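**Wesmont G3 hand-held gripper -- replacement finger pads**

Part no. 119-28 (pair, left and right)

Fits the G3 hand-held gripper and the Arora bench version. Does not fit the older Surholm body, which uses a narrower mounting block.

Each pad is a black foam block with an adhesive back, supplied cut to size. The mounting blocks stay on the fingers. Two small holes on the top of each block must remain clear after fitting.

Inspect pads every 887 cycles or once a month. Replace both pads when either one shows:

- lifting at the upper edge
- a split along the layer seam
- a torn flap at a lower corner

A light fuzz on the gripping face is normal and does not affect hold. 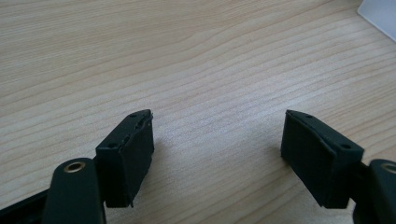
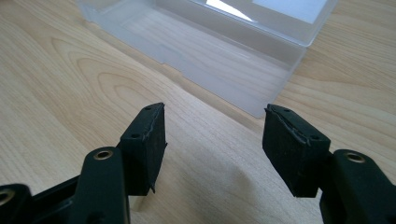
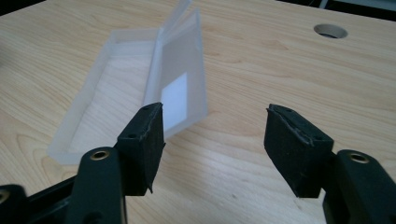
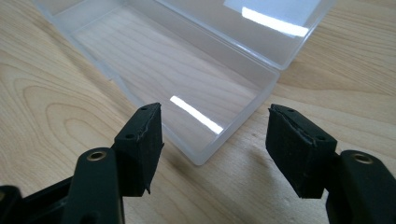
Brass inserts in the finger arms; left pad with a ragged edge.

**Can I replace only the worn pad?**

Order and fit the pair. A new pad is thicker than a used one, and a mixed set closes off center.

## Fitting

1. Open the fingers fully and lock the trigger.
2. Peel the old pad from the top edge down. Scrape off remaining adhesive with a plastic blade -- a metal one will score the block.
3. Wipe the block with isopropyl alcohol and let it dry for 3 minutes.
4. Align the new pad with the top of the block and press from the center outward.
5. Close the fingers on a flat gauge and leave them closed for 28 minutes.
6. Check that the faces meet along their full height. If they meet at the tip only, refit.

Do not oil the brass inserts. Oil migrates to the foam and softens the adhesive. If an arm feels stiff, clean the insert with a dry swab.

Store spare pads flat in the bag, away from sunlight. Shelf life is 3 years. The Akbulut adhesive sheet is sold separately for pads that have lifted but are not torn.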